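Washing polyester jerseys without wrecking the print

30 May 2024

I look after the kit for a recreational basketball team, which means a bag of polyester comes home with me after every game. Over two seasons I have changed the wash routine enough times that I now keep notes. These are the current ones.
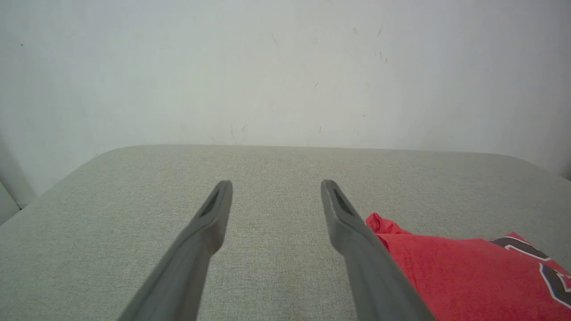
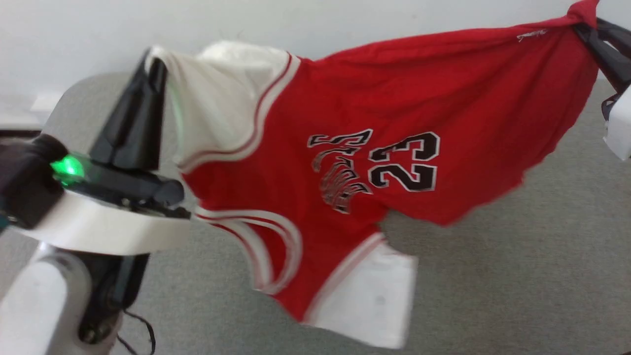 Sorting

Red is the problem color. Dark polyester is usually dyed at high temperature and holds well, but the thread used for labels and hems is not always the same fiber, and that is where bleed tends to start. I wash red with red for the first few cycles and after that allow dark blue in the same load. White trim on a red body gets checked after each of the early washes. If the trim has gone pink, I wash again right away and keep it out of the dryer, as heat makes the stain much harder to shift.

Everything goes in inside out. Heat-pressed numbers rub against the drum and against each other, and the edges lift first.

Detergent

I use Belix liquid at half the dose on the cap. Powder left residue in the mesh panels. Fabric softener is out entirely – it coats the fibers, and the cloth then moves sweat poorly and keeps the smell.

For odor, a soak before the wash does more than a second wash. My mix is 500 ml of white vinegar in a tub of cold water, left for an hour, then rinsed. Ebere Haruna prefers an enzyme soak and gets similar results, though hers costs more per load.

Temperature and spin

Cold, short cycle, low spin. In April I ran one load warm by mistake and two of the older shirts came out with cracked digits. They were already worn, so I can't put all of it on the water, but I have not repeated the test.

Drying

Hang by the hem, out of direct sun. Hanging wet jerseys by the shoulders stretched the armholes on our first set, which came from Olatunji and had a loose knit. The current Budton set is tighter and less fussy. Indoors with a window open, a shirt takes some seven hours.

Loose numbers

A lifted corner can be pressed back with a dry iron on the synthetic setting. Put baking paper on top, press for 13 seconds, and let it cool fully before touching the edge. If the adhesive has picked up lint it will not hold. Titilayo Usman stitches those down with matching thread, and two of her repairs have now lasted longer than the original glue did.

Next on the list is the bag itself, which still smells.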